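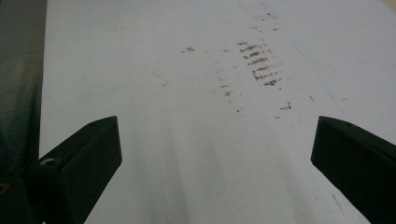
OK quick one before work because the moon moves into Virgo at 4:40 this afternoon and I want this up before then. Coffee going cold. Forgive the typos.

So. Mercury stations direct this week and my inbox is full of people asking if it's "over." It isn't over. It's stopped, that's all. A planet that has stopped still has to go back across every degree it already covered, and you get the shadow for another two weeks or so. If you signed something last month you may want to reread it. I reread my lease on the Guthrie Street place last night and found a whole paragraph on gutters I'd never seen. Gutters! My problem, apparently.

What I really want to talk about is the sixth house, which gets no love. Everyone wants to hear about the seventh (who's coming) or the tenth (when do I get paid) and the poor old sixth sits there with its chores and its sore back. But with the sun going through Virgo in September this is where most of us are living, whether or not we've got planets there. Lunch boxes. Dentist. The drawer.

I have Saturn in the sixth. Natal. So I was born tired, is how my first teacher put it. She ran a class above a shoe store in Tirncombe, eleven of us on folding chairs, and she made us draw every chart by hand before we were allowed near a computer. Compass, ruler, table of houses. I hated it. Took me a whole evening to do one and I got the ascendant wrong by a sign because I forgot daylight saving. I still forget daylight saving. If I've done your chart and you feel nothing like it, please write to me, I mean it.

Anyway — hand drawing. I've gone back to it. Not for clients, just for me, one a week. It's slow and I notice stuff. Last week I did the chart for the founding of Zuswood, the town not the park, which has a birth date of 1888 and a time on the charter if you squint at it. Noon. Everything official is always noon and I don't trust it one bit. But say noon is right. Then it's got Mars down in the cellar and a packed ninth house, and if you've ever sat through a meeting about the school you'd say yep.

Somebody will tell me towns don't have charts. Fine. Boats have them, dogs have them, I did one for my car.

Practical bit, for the next few days:

Moon in Virgo — good for lists, bad for reading them back to another person. Do the filing. Don't file someone else's.

Moon in Libra — you'll want to text the ex. I'm not your mother.

Moon in Scorpio — early nights. I get more angry emails under this moon than any other, and I wrote 2 of them myself.

Fire signs, you're bored. I know. It picks up when Mars changes sign. Aries especially, please don't quit before lunch. Water signs, the thing you're waiting to hear is likely stuck in the shadow period with everything else, so give it a bit. Earth signs are having a lovely time and should be quieter about it. Air signs, hm. Drink some water. Call your sister back.

Other business. The Killari weekend still has spaces, I think four but I have to check the sheet, which is in the other bag. It's 200 for both days, or 35 for the Saturday-type drop in session only (the transits one, beginners okay). Bring your birth time. From the certificate, not from your mom, moms round up. Mine said "breakfast" and it was ten past five.

Also thank you, there are 700 of you on the mailing list now. When I started it was my cousin and two people selling crystals. If you signed up and didn't get the new moon letter, look in junk, and if it's not there either then blame Mercury one last time and email me, I'll send it by hand.

I had a longer thing planned on why I've stopped using the small asteroids, it's half written, it's in a notebook somewhere. Short version, I had so many points on the page that everything was aspecting evrything and I could make it say what I liked. I took them all off and the charts went quiet. Kept Chiron. Couldn't do without Chiron. More on that when I find the notebook.

Right, bus. Comments are open, I'll get to them tonight after nine.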